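Search this site Enter keywords Go

Packing Clothes for Donation: A Small Study of Folding and Box Space
Student project report, Kerkness Textile Care Course

1. Background

Our course collects used clothes every August and sends them to the Travaner store, where they are sorted again and sold. Last year the store wrote to us that many boxes arrived with the clothes badly creased, and that the heavy pieces were lying on top of the thin ones. We decided to study the packing step more closely. In total we handled 112 pieces.

2. Materials

We used cardboard boxes of one size, all from the supplier Farouk. For the folding surface we chose a Floso mat, because a bare tabletop lets thin cloth slide away during the fold. The size of the mat was also useful to us as a measure: if a folded piece took up more than one quarter of the mat, it was folded again.

3. Method

The clothes were divided into groups by weight. Jeans and other heavy trousers made the first group, and they were put at the bottom of the box with the waistband toward the wall. The second group was knitted pieces. The third group was thin cloth, such as shirts, scarves and covers.

Each piece was laid on the mat, smoothed from the center to the corners, folded and then moved to the box. The box stood open on the floor next to the mat during the whole work, with the flaps turned outward. We packed five boxes in this way and four boxes without any order, to compare them.

4. Observations

The jeans gave us no difficulty. They keep their fold and make a firm first layer. The thin pieces needed much more time than we had planned. When such a piece is dropped on the mat it falls into a heap, and the corners are hidden inside. It is then necessary to find one corner and lift it before any smoothing can begin. In our first plan we had allowed the same time for every group, and this was a mistake.

Figure 1. Tan cloth crumpled on the green mat, with dark blue jeans in the open box.
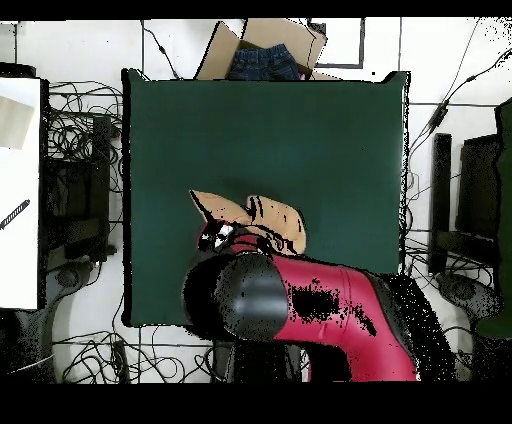 5. Comparison of the boxes

The boxes packed by weight closed without pressing on the flaps. In the other boxes we had to take out several pieces and put them in again before the tape would hold. We did not measure the creases, so we can only say that the ordered boxes looked better to us when we opened them again. For the next collection we would like to ask the store to judge this, and we would give the thin group its own box.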